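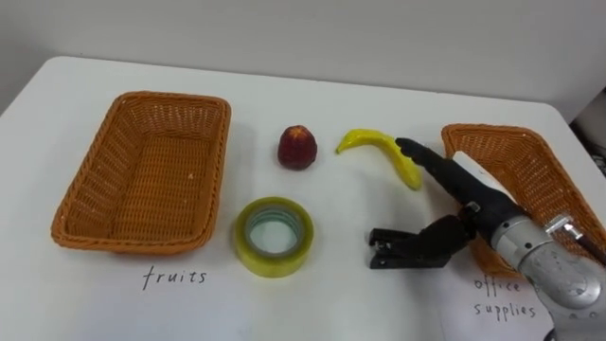 Comparing two grippers is easier if the task stays the same from start to finish. The one below is a small sorting job. It needs a table, two baskets and a few light objects, and you can set it up in your own workshop.

1. Set out the table
Put two baskets on a plain, light-coloured surface and leave a clear area between them. Write the label for each one in front of it: "fruits" on the left, "office supplies" on the right. Keep the writing large enough for your head camera to read.

2. Choose the objects
Use shapes that ask for different grasps. A banana is long and curved, a strawberry is small and bumpy, and a roll of packing tape laid flat can be taken by the outer edge or through the core. Leave space around each item for the fingers to open.

3. Set the controller
Load the same motion file for both grippers. On our Doltar controller we cap the closing time at 700 ms and leave the grip force at 6 N. Change one value at a time and write it down.
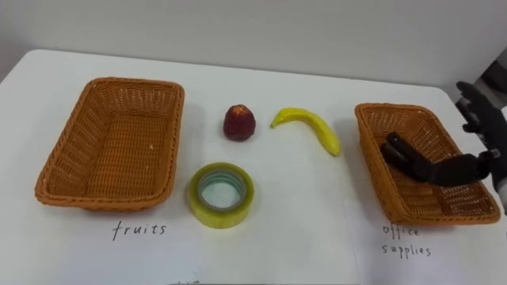 4. Run the trials
Do 10 runs per object with the first gripper, then swap and repeat. Start each run with both baskets empty and the items back in their places. Log a drop, a wrong basket and a missed grasp separately.

5. Check clearance over the rim
Fingers that close well on the open table can still foul a basket wall. Jog the arm over each basket by hand first and save the lowest safe height. Ours is stored as waypoint 319.

Žydrūnas Vītola wrote the original log sheet for the Fadora bench. It has a column for finger wear, so fill that in before you change grippers.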